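How I Finally Got My Desk Height Right (and My Shoulders Back)

For most of last year I had a sore spot under my right shoulder blade that I blamed on my pillow. I bought a new pillow. Then I bought another one! Then my friend Evanthia came over, watched me answer two emails, and asked why I was typing with my elbows up by my ears like a startled bird. So that was the end of the pillow theory.

I'm not a doctor or any kind of expert, and if you have real pain, go see somebody. But setting up a table and chair so they fit you takes one evening and a tape measure, and I wish I'd done it years ago.

What you need

A tape measure, some painter's tape, a couple of thick books you don't mind standing on, and the shoes you normally wear at your desk. (I work in slippers, so I measured in slippers. If you measure in boots and work in socks, your numbers will be off.) A second person helps a lot.

Step 1: Start with the chair

Everybody wants to start with the desk because the desk is the big expensive thing. Leave it alone for now. Sit all the way back in your chair and raise or lower the seat until your feet are flat and your thighs are close to level. You should be able to slide a couple of fingers between the front of the seat and the back of your knee. If you can't, the seat is too deep for you, and a firm cushion behind your back will bring you forward.

My chair had been set for my brother-in-law, who is a very tall man. I'd never touched the lever.

Step 2: Find your elbow height

Let your arms hang, then bend your elbows so your forearms are level. Don't shrug and don't lean. Have your helper measure from the floor to the underside of your elbow. Do it twice, because the first time you'll sit up extra straight to impress them - everybody does. Write the second number on a piece of painter's tape and stick it under the desk where you won't lose it.

Step 3: Move the table to meet you

The tabletop should land at your elbow number or a little below. If yours has screw-in feet, you may get enough out of those. Mine doesn't, so I had two choices: cut the legs or raise the chair and use a footrest. I was all set to cut. Evanthia talked me down and we put two old phone books under my feet instead, and it's been fine. I did later buy a proper footrest for 60 dollars and I like the phone books better.

Step 4: Armrests, the sneaky part

Armrests should just touch your elbows when your shoulders are loose. Too high and they push you up, too low and you end up slumping over to one side to reach them. If they bump the table edge and keep you from pulling in close, drop them or take them off (usually two bolts each). Pulling in close matters more than having armrests, at least for me.

Step 5: Do your real work and check again

Whatever you do at a table, do it for a while and then notice where your body went. Leaning and reaching sneak up on you when you're concentrating, so keep the things you use most within easy reach.
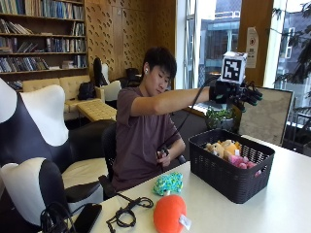 Looking down at the tabletop, one arm stretched out to the side.

I set a timer for the first week and just checked in when it rang. Are my feet down? Is my jaw tight? (It was always tight.) By the second week I'd quit using the timer, and I moved my tea mug in from the far corner, where it had lived since November for no reason at all.

If something still feels off, change one thing at a time and give it a few days. I changed the seat and the armrests on the same night once and had no idea which one made my wrists grumpy. Put it all back, start over at Step 1, and keep your tape numbers handy.

Related posts
How to stop a wobbly table with felt pads
Cleaning chair casters (bring tweezers)
My footrest showdown: store-bought vs. phone books
Desk lamps for people who hate glare
Hiding cables under a table without drilling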